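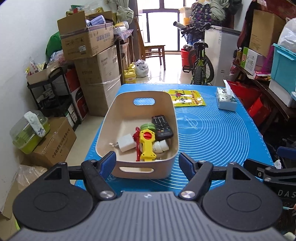

How do you keep a catch-all basket from turning into a junk drawer? Empty it on the same evening every month and put back only what you've reached for since the last time.

I stole that one from my neighbor Peadar Buckley, and I've stuck with it since July (which for me is practically a lifetime!). I tip everything out on the table after dinner, put the radio on and start making piles. Remote controls go straight back to the living room. Power adapters get a strip of masking tape with the name of whatever they charge, and if I can't work out what that is, the adapter goes in a shoebox in the hall closet for six months and then off to electronics recycling. Toy parts are the hard ones. I used to throw out every odd plastic piece and then hear about it at bedtime, so now they get their own zip bag hung on a hook by the toy shelf.

Small packets are my weakness, the heat patches and seed envelopes and spare buttons. They slide under everything and I end up buying more. I've moved mine to an old recipe tin and it's been so much better.

Irfan Ong wrote in after the last issue to ask what size basket I'd go for. Smaller than you think, Irfan! Mine is plastic with handles, so I can carry it room to room and drop things off as I go, and when it's too full to carry with one hand I know I've skipped a month. Send me your own tricks and I'll print a few next time.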